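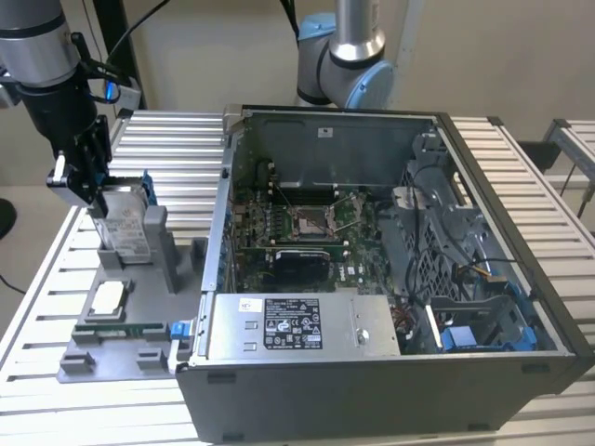
Students in the robotics club at Clelletholm Technical College have entered a two-arm computer assembly cell in this year's Relent Student Automation Challenge. The task is to fit a processor, a memory module and a hard drive into a desktop tower. The tower lies on its side on a slatted aluminum bench, and the parts wait beside it in a gray 3D-printed tray, with the hard drive upright at the back where the gripper can reach down to it.

The club has 30 members and meets after classes. It paid for the project with a $1000 grant from Pristell, a local machine shop.

Under the contest rules, each team gets 3 attempts, and the best one counts. An attempt ends when all parts are in place or when 60 minutes have passed. Teams lose points for bent socket pins and for any help by hand once the clock has started.

The contest will be held in May in the Yu Building on the college's main campus. Admission is free.

Filed under: Campus & Schools, Technology

We use cookies to improve your visit. By continuing to browse you accept our cookie policy.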